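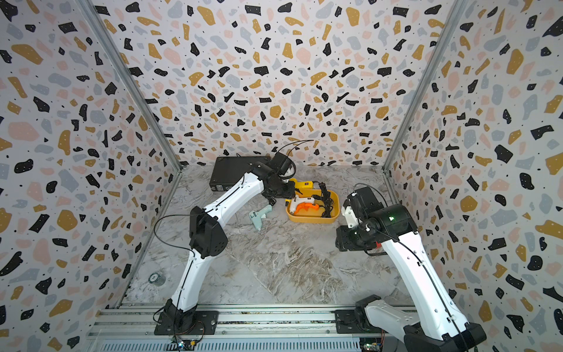

Ballisgate, our two-arm cell, with the glue gun set.

July 25, 2019
By Mateja Radulović

Gallery: Sorting Things With Cords

The question behind the Ballisgate study was whether a policy trained on plain gray walls would survive a change of wallpaper. It did not enjoy it. Kristof Claeys picked the terrazzo pattern, and the marble floor to go with it, on the theory that a robot that can work in a 1980s hotel lobby can work anywhere.

We trained on 2,000 demonstrations against gray, then added 200 with patterned walls and ran 400 trials. Cordless objects came through nicely. Corded ones, like the one coiled up in the yellow tray, gave us 42 of our failures, most of them filed by Kristof under "spaghetti."

The mint-green glue gun outside the tray is everyone's favorite. The paper calls it Object 7.

We use cookies to improve your visit. Accept | Manage settings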